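Unit 4: Reading a vendor's kit offer
Course notes, Data Collection Hardware, September session
Notes by Tapio Lahtinen

Bring the Mullgate quote to class on Tuesday. We will go through it line by line, which is duller than it sounds and more useful than anything in Unit 3.

What is on offer

Mullgate sells a kit called the Kubo pair: two hand-held grippers with a camera on each, a charging dock, a carrying case, and a year of something the brochure calls "guidance." You hold one gripper in each hand, do a chore, and the recordings go off to train an arm that will one day do the same chore more slowly.

The price is 2,000 for the pair. The quote runs to three pages, of which one is the price and two are adjectives.

Words to be careful with

"Any household task." Ask for the list. Heikki Karppinen asked, and was sent a list of 116 tasks. A good many of them turn out to be the same task with a different cup. Opening a drawer and closing a drawer are listed separately, as is only fair, but so are opening a drawer "gently" and opening a drawer "with confidence."

"No training needed." There is a training video. It is long.

"Works on everyday surfaces." Patterned cloth, glossy cutlery and a bright window are all everyday, and each one can make trouble for a camera. A demo on a bare gray bench tells you how the kit does on a bare gray bench. Ask to see footage from a kitchen, with daylight coming in and something on the table that a person would eat with.
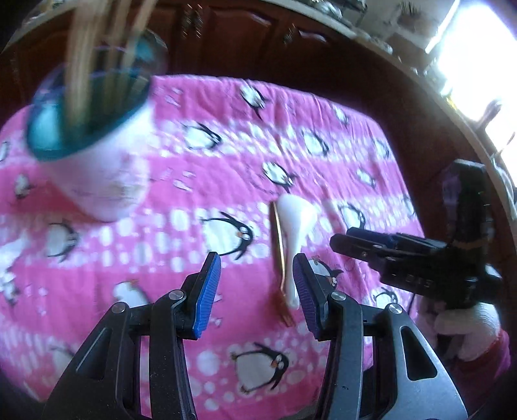
Thin, flat things are where I would spend most of the trial. Anyone can pick up a foam block. A spoon lying on fabric gives the fingers very little to get under, and if you press down to get a grip, the fabric may come along for the ride. Try it with the handle toward you, then with the handle away, and write down which one made you swear.

Things the brochure leaves out

Weight in the hand after an hour. Hold the gripper out in front of you for the length of one lecture and report back.

Spare finger pads. They are a wear part, they are not in the kit, and the order form for them is on a different site with a different password.

Who owns the recordings. See the second page of the terms, under "Miscellaneous" — always read Miscellaneous.

How it compares

Proretura rents a similar pair by the month and will swap a broken one by courier. The jaws feel stiffer to me, though Heikki disagrees and has bigger hands. If your project ends before spring, rent. If it goes on longer, the Mullgate kit is the better buy, provided somebody at your end likes small screws.

For next time

Read the Heltthorpe trial report, sections 1 to 3. Skip the foreword, which was written by the sales office.

Pick four tasks from the Mullgate list and rewrite each so that two strangers would agree on whether it had been done. "Tidy the table" does not count as a task. My family has been arguing over that one for years.

Hand in on paper. The upload page is still down.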